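The goats on the Pollell road

If you drive the Pollell road in the mornings you'll have met the goats by now. I met them on my way back from the feed store, coffee in one hand, and had to stop dead behind a delivery van because an entire herd was coming down the hill toward us like they had a train to catch.

They belong to Akinyi Odera, who moved her animals over from the Lanedon side in November. There are 60 of them, and she walks them from the night pasture to the creek bottom every day (twice, if you count going home again). I rolled down my window to say hello and got a goat's whole face in the car. She was after my muffin — and she got most of it.

The one everybody asks me about is Urkska, the little brown doe with the crooked ear. She has a thing she does at the cattle guard where she stops, backs up, and then bounces sideways on all four feet before she jumps across. The others just hop over. Urkska has to make a production of it! My neighbor Bilal Sleiman got it on his phone and put it up on the town page, and last time I looked it had 547 views, which is more than the school budget meeting ever got.
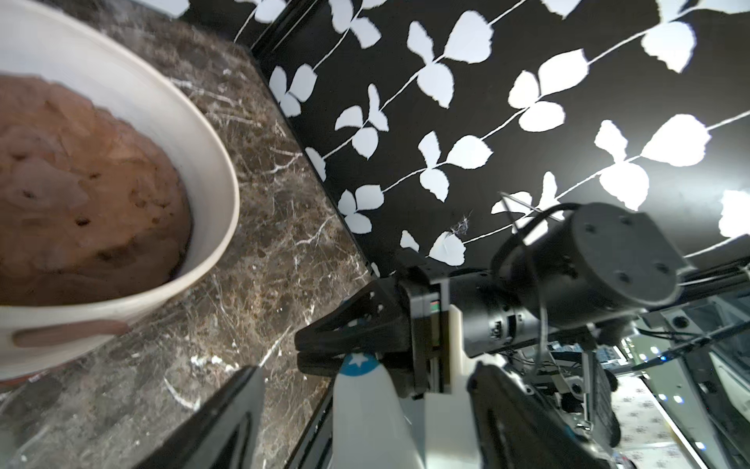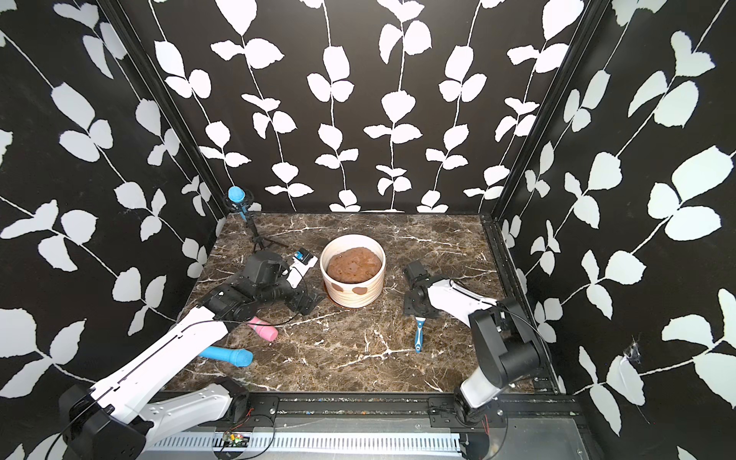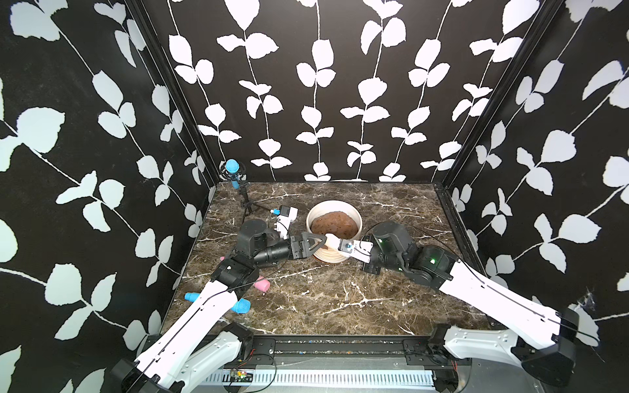

A big white bowl, filled nearly to the top.

Bilal says he's been back three mornings to get a better one and she won't do it if she sees him standing there. She'll walk right across like a grown-up. So if you want to see it, stay in your car and keep the radio down.

A few things Akinyi asked me to pass along. The herd goes down a little after seven and comes back up before dark. Please don't honk, it makes them bunch up and then you'll be sitting there twice as long. If you've got a dog in the truck, windows up. And no feeding them, muffins included (I have apologized).

The old buck at the back is Masri. He's slow, he's got a bad knee, and he likes to stand in the middle of the road and look at you. Give him a minute. I gave him four the other morning and got a nice long stare for my trouble.

Kids are due later this spring, and Akinyi thinks she'll have a couple of afternoons when families can come by and see them. I'll put the times in here as soon as she picks them. I'm also hoping at least one of the babies gets the sideways bounce, and I've already told her I want first look if it does.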